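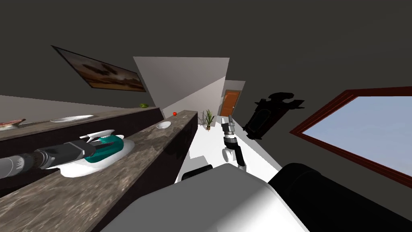

Figura 1. Entorno de cocina simulado, vista inclinada desde el robot. Pinza izquierda sobre el objeto verde azulado del plato; segundo brazo en alto.

Inicio | Programa | Apuntes | Prácticas | Entregas | Foro

Percepción y control de manipuladores
Tema 6. Agarre guiado por visión con cámara inclinada
Apuntes de Iman Bensaid. Revisión del código de prácticas: Loïc Langlois

6.1 Planteamiento

El robot dispone de dos brazos y de una cámara solidaria al cuerpo. La tarea consiste en tomar un objeto apoyado en un plato, sobre una encimera, y depositarlo en un segundo recipiente. El simulador es Skarura; el planificador, Plustness. Ambos se comunican por paso de mensajes y no comparten estado, de modo que toda pose debe llevar su marca de tiempo y el nombre del sistema de referencia en que se expresa.

Se usan tres sistemas: mundo {W}, base del robot {B} y cámara {C}. La transformación de {C} a {B} se obtiene por calibración y la de {B} a {W} la publica el simulador. Una pose detectada en {C} se lleva al mundo mediante

T_WO = T_WB · T_BC · T_CO

El orden de los factores es el error más repetido en las entregas de la práctica 2.

6.2 Inclinación de la cámara

Con un alabeo grande, la vertical de la imagen deja de coincidir con la vertical del mundo. En la figura 1 las encimeras cruzan la imagen en diagonal y el techo ocupa la mitad superior. Un detector entrenado solo con vistas niveladas pierde precisión en estas condiciones. Dos opciones:

a) Rotar la imagen antes de la detección con el alabeo estimado a partir de T_WB · T_BC. Es barato, pero introduce bordes sin información y obliga a deshacer el giro en las coordenadas de salida.
b) Aumentar el conjunto de entrenamiento con rotaciones. No exige cambios en la ejecución.

En las prácticas se sigue la opción b. El plano de apoyo se estima aparte, con RANSAC sobre la nube de puntos ya expresada en {W}. Se descartan los planos cuya normal forme más de 3 grados con el eje z. Esto elimina las paredes y conserva encimeras y suelo; la separación entre estos últimos se hace por altura.

6.3 Oclusión por el propio brazo

Durante la aproximación, la pinza se interpone entre la cámara y el objeto. La máscara del robot se calcula proyectando el modelo cinemático con las articulaciones actuales y se resta de la imagen de profundidad antes de segmentar. Si se omite este paso, los dedos se incorporan al volumen del objeto y el centroide se desplaza hacia la muñeca.

La máscara debe incluir también la carcasa del cuerpo, que en la figura 1 ocupa buena parte de la zona inferior. Conviene dilatarla unos píxeles — el error de calibración nunca es nulo.

Cuando la fracción visible del objeto cae por debajo del 30 %, el estimador deja de actualizar la pose y conserva la última válida.

6.4 Planificación con dos brazos

El brazo que no interviene se trata como obstáculo estático en su configuración actual. Esta simplificación reduce la dimensión del problema, a costa de excluir soluciones en las que ese brazo se aparta. Si el planificador agota los intentos, se replantea el problema en el espacio conjunto.

La aproximación se divide en dos tramos:

1. Movimiento libre hasta la pose de preagarre, con comprobación completa de colisiones.
2. Descenso cartesiano hasta la pose de agarre, con la colisión entre dedos y objeto permitida de forma explícita.

El plato sigue siendo obstáculo en el tramo 2. Un objeto bajo y redondeado deja poco margen entre la punta de los dedos y el borde, por lo que la orientación de la pinza se elige entre varias candidatas según la distancia mínima al plato.

6.5 Control

El lazo de articulaciones se ejecuta a 100 Hz. La corrección visual llega a una frecuencia de alrededor de 30 Hz y se aplica solo en el primer tramo; en el segundo se sigue la trayectoria nominal y el cierre se decide por el esfuerzo medido en los dedos.

Ejercicio. Escriba la función que genera la máscara del robot a partir de las articulaciones y compare el centroide estimado con ella y sin ella. Indique en qué sistema expresa cada resultado.

Materiales relacionados
- Tema 5. Calibración mano-ojo y propagación del error
- Tema 7. Detección de fallos de agarre
- Práctica 2. Cadenas de transformaciones en Skarura
- Práctica 3. Planificación de dos brazos con Plustness
- Nota técnica: formato de mensajes del paquete Gilmartin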